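5.3 Loss of grip caused by the hose and cable bundle

The third group of failures took us the longest time to understand. In the logs these trials looked like ordinary bad grasps: the fingers closed, the vacuum or force value was reached, and a moment later the object was lost. For this reason our first analysis counted them together with the perception errors in Section 5.1. Only when Anahera Sutcliffe sorted the failed trials by wrist angle did we see that they were not spread evenly. Of the 100 trials that ended with a dropped object, 82 had happened with the last joint turned far to one side.

The cause was mechanical. The air hoses run outside the arm, go around the wrist and continue down to the tool. When the last joint turns far from its middle position, the free length of the hoses becomes too short, and they pull on the fittings at the gripper. The pull is small, and the robot controller does not report it. However, it is enough to reduce the air supply for a short time, and the fingers open by a few millimeters. Heavy and stiff objects often stayed in the grip. Soft toys and smooth round objects did not.

We were able to repeat the fault with no object in the fingers. Dilwyn Powell moved the joint slowly by hand control, with low speed and the safety gate closed, and recorded the pressure at the tool side. The pressure fell at the same angle every time, and it came back when the joint was turned back. After we replaced one fitting, the fall was smaller but it was still there - so a worn fitting made the problem worse, but it did not create it.

There is also a safety side to this fault, which we did not consider in our risk assessment. A dropped object normally falls back into the bin and does no harm. But in eight trials the object was released during the transfer movement, when the arm was already moving fast, and it landed outside the bins. All persons were behind the fence at this time. Still, the assessment said that a loss of grip during transfer was "very unlikely", and this sentence was wrong. It has been corrected, and the transfer speed is now limited until the pressure signal has been stable for the full lift.

Figure 6 shows the gripper working in the front bin with the object set used in these trials. The route of the yellow and black cables across the wrist and the thin hoses going down to the tool can be seen on the left side of the wrist.

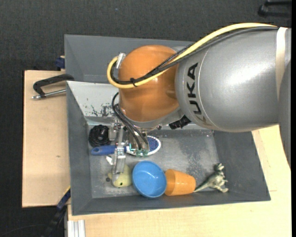 Figure 6. Gripper in the front bin, with cables and hoses outside the arm.

We tested two changes. The first was a limit in the planner, so that grasps which need a large turn of the last joint are rejected. This removed the pressure falls completely, but the planner then found no valid grasp for many objects lying close to a bin wall. The second change was a longer free length of hose with a new holding point higher on the arm. With this change we ran 3,000 more picks and saw no pressure fall related to the joint angle. The longer hose touched the bin wall in some deep grasps, and we do not yet know how this contact will affect its life. Bronisława Witkowska now checks the hoses for wear before each test series, and the result is written in the same log as the picks.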